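4. Setting up the Dirley table-top water filter

4.1 Before you start

Please read this section to the end before you open the tap for the first time. The first set-up takes longer than the later ones, because the new cartridge must drink water before it can work.

You need a clean jug, a soft cloth and a place near the sink where the filter can stand level. Do not use a shelf above an electric socket.

The Dirley accepts two cartridges: the Nokero 512 for normal tap water and the Nokero 923 for hard water. They have the same size and the same thread, so please check the number printed on the top ring. If you have white marks in your kettle every week, choose the 923.

4.2 Preparing the cartridge

1. Wash your hands with soap.

2. Take the cartridge out of its bag. Keep the bag, it is useful when you throw away the old cartridge.

3. Put the cartridge in the jug with cold water so that it is fully covered. Leave it for 4 hours. Small bubbles will come up in this time.

4. Turn the cartridge over one time and press gently on the side until no more bubbles come.

Caution: Never use warm water for this step. Warm water damages the material inside and the guarantee from Galindo will not cover it.

4.3 Fitting the cartridge

1. Put the seal ring in the groove of the lower tank. The flat side must look down.

2. Screw the cartridge in by hand, clockwise, until it stops. Do not use pliers or any other tool.

3. Place the upper tank on the lower tank and turn it until you hear a click.

4. Fill the upper tank to the line marked MAX. Let all the water go through and pour it away. Repeat this one more time.

Note: The first water can be a little grey. It is fine dust from the carbon and it is not dangerous, but please do not drink it. You can give it to plants.

4.4 Setting the counter

The Tuletti counter on the front shows how many litres are left. After each change of cartridge, hold the small button until the display shows 2,000. If the display stays dark, change the battery first and then try again.

Write the month of the change on the sticker under the lid, for example March. The counter does not remember the date.

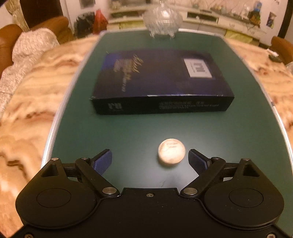
What should I do if water comes out under the lower tank?

Empty both tanks and look at the seal ring. In most cases it is twisted or it was put in with the flat side up. Dry the groove with the cloth, put the ring back and tighten the cartridge again by hand. If the leak continues, replace the ring.

4.5 When the filter is not used

If you go away for more than one week, empty both tanks and leave the upper one open to dry. Keep the cartridge in its bag in the fridge, not in the freezer. When you come back, repeat steps 3 and 4 of section 4.2.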